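Papering the table corner, part two

I said in January that I'd report back on the floral walls once they had been up for a while. They have been, so this is the report. If you missed the first part, it was mostly me measuring things twice and cutting them wrong anyway.

The short version of the set-up: one table, walls on three sides of it, and aluminium posts in the corners where the walls meet. It was all plain white before. I wanted something with flowers on it, big ones, because small repeating patterns make my eyes jump when I'm trying to look at what's in front of them. The paper came from Fekete in Trimham, who had the end of a pattern called Hisau at a price I could live with. I paid $124 for the lot, including the paste. I could have done it cheaper with a plainer paper, but I'd have been unhappy with it inside a month.

The paste was the Rullel one in the tub. It spreads well and you get a decent amount of time to slide the sheet about before it grabs. It also gets on everything. I'd put a drop sheet over the table next time instead of newspaper, which stuck to itself and then to me. 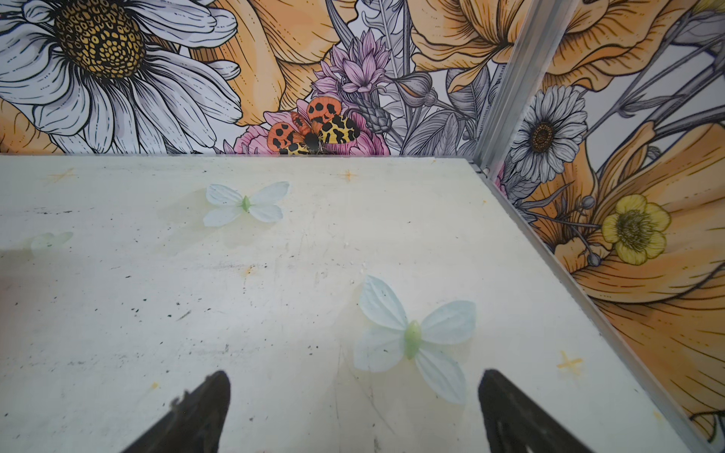 I hung the back wall first and worked outward, which is the opposite of what the leaflet suggests. The leaflet starts you in a corner. My thinking was that the back is what you look at, so any nasty join should end up at the sides. It mostly worked. The corners were fiddly, as you have to trim right up against the metal without scoring it, and I went through six blades. Change the blade before you think you need to. A dull one drags the paper and leaves a furry edge that you can see from across the room, at least if you're the one who cut it.

One join is out by a couple of millimetres where a stem crosses from one sheet to the next. I noticed it every day for a week and now I have to go looking for it.

The other thing I'd do differently is buy more than I measured for. A large pattern wastes a lot when you're matching it up. I had one strip left over, a bit under 90 cm long and too narrow for anything except drawer lining, so it's lining a drawer.

Living with it is a different matter from hanging it. The first few days I thought I'd made a mistake. It was a lot of pattern to have on three sides of you. Then at some point I stopped seeing the walls and only saw whatever was on the table, which was what I'd hoped for.
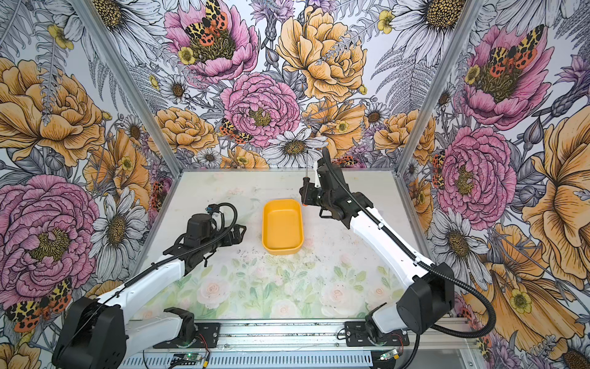 Keeping the table clean has been the bigger job. A pale surface is kind to work on, since you can find what you dropped, but it's also honest about every bit of grit. The top has faint pink roses and green leaves on it, and I thought the print would hide the mess. It doesn't. I put the yellow tray in the middle so that bits would have somewhere to go, and the dark crumbs still end up on the table, the worst of them just below the tray and off to its right. My routine now is a soft brush first, then a damp cloth wrung out hard, then a dry one. If you go straight in with the cloth you just push the specks around and end up with streaks.

I tried a hand vacuum too. It was fine on the open part of the table and useless along the edges, where the nozzle is too wide to get in. An old paintbrush does the edges. I keep one for that and nothing else, after using a "clean" one that turned out to have varnish dust in it.

Scuffs are harder. Some come off with bicarb on a cloth and some don't, and I've given up on the ones that don't. I was told to try one of those white sponge blocks. I'd be careful. They're abrasive, and on a printed surface you can take the print off along with the mark. I tested it on a spot near the edge and stopped there.

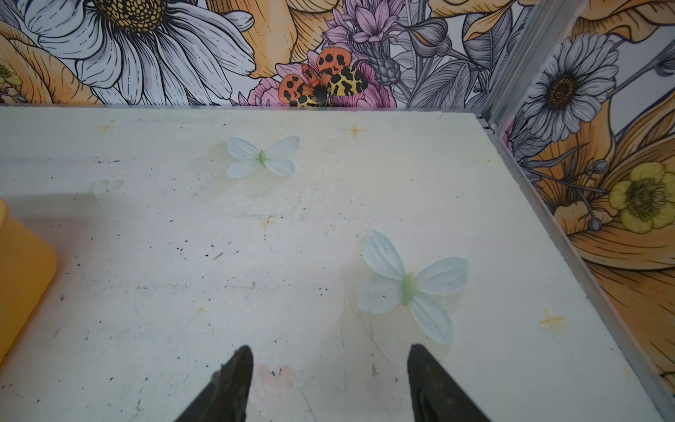
Small decorations were something I'd sworn off. They collect dust, they get moved, and then you're forever picking them up to wipe under them. But with the walls done, the top looked a bit bare towards the back, and I had some artificial butterflies that matched well enough. The wings are a very pale blue-white and the bodies are light green. I laid three out flat, one big, one middling and one small, and the small one is so faint that it nearly vanishes into the tabletop. If I were buying again I'd go a shade darker. The little yellow-orange stars are much easier to pick out, and so is dust, unfortunately.

Butterflies like these want dusting with something very soft. A make-up brush is good. Hold the body down with a fingertip and brush outward along the wings, and don't use water until you've tried it on one you don't care about. I store spares flat between two sheets of baking paper in a biscuit tin. Loose in a bag, they crease, and I haven't found a way of getting a crease out.

I've had a couple of messages asking if the whole lot could be done with peel-and-stick instead of paste. Yes, probably, and you'd be finished in an afternoon. My experience of peel-and-stick is that the corners lift in a warm room, and mine gets the sun until about 3 pm. If yours doesn't, you may be fine.
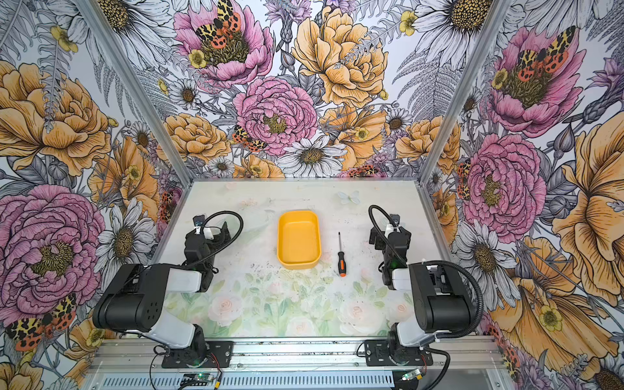

Maree Tolland
Writer and paper hanger, The Back Table

A few leftovers, then I'm done with this subject for a while.

The tray gets emptied before anything else happens. It's a plain plastic one with rounded corners, and it's easier to wipe out than anything with a square corner. Long way pointing to the back wall seems to be the best use of the space, with room either side for a tool. The screwdriver with the black and orange handle goes on the right, handle to the front. I've lost enough screwdrivers by putting them down "just for a second" to be a bit strict about it.

Fekete still had a part roll of Hisau when I was in on Saturday, in the bin near the door. Check the batch number against yours if you're topping up.

Next post will be the drawers, including the one with the nice lining.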